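The 800 books

1 May 2022

I own 800 books. I know this because the mover wanted a number for his quote, and when I said "a few shelves" he looked at the hallway and handed me a clipboard.

The plan was to get rid of half of them before the move from Vumdale. I had read an article. The article said to hold each book and ask whether you would buy it again today, at full price. I tried that with the first shelf and found I would buy none of them again at full price and could not part with any of them either, so the article and I went our separate ways.

My second method was borrowed from Ermelinda Louro, who taught with me for years and moves house the way other people change sheets. She allows herself 27 boxes of everything, total, pots included. Her rule for books is that if you can't tell a stranger one thing that happens in it, out it goes. I lost most of my Russian novels this way. Somebody's estate gets divided, there is a train, it snows. I kept the ones with nice spines and told myself I was rereading them in June.

Cookbooks were worse. I own 50 and cook from one, a spiral-bound thing put out by a church in Nellgate that calls for canned soup on nearly every page. The others are for sitting next to. I did give away the bread books, all seven of them, after finding a receipt in one that proved I'd bought it twice.

Then there are the books that belong to other people. I turned up a history of salt that I borrowed from Sherif Abdel Rahman so long ago that we have both changed jobs and eyeglasses. I called him to confess. He said he'd wondered, and then he said he'd borrowed it himself, from Waldemar Gajewski, and would I mind mailing it straight there. Waldemar says he has never seen it in his life. It is on my nightstand now. It's pretty good – more wars than I was expecting.

The used bookstore took two boxes and gave me store credit, and you can guess how that went. I walked in carrying 40 pounds of paperbacks and walked out with a biography of a lighthouse engineer and a slightly nicer copy of something I had just sold them. The man at the counter did not say a word. I think he sees a lot of it.

Final result, after three weekends and one pulled shoulder: I moved with a little over 700. The mover charged me for the original number anyway.

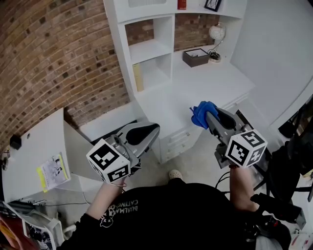 Shelving the survivors has turned out to be its own project. I started alphabetically, got as far as D, and ran out of wall, so now it's by height, with the atlases lying flat like drunks. What I want is built-ins, the plain white kind that run right into the desk, so that everything looks as if it had been decided on. What I do not want is a curved brick wall. I used to think exposed brick was the best thing a room could have, and then I tried to picture pushing a straight bookcase up against a bend, with a wedge of air behind it where every bookmark I own would go to live. My own walls are flat, beige and slightly damp, and I've stopped complaining about them. The lighthouse engineer is under L for now. I haven't opened it.

14 comments | 6 shares

Contact | © 2022 All rights reserved | Back to top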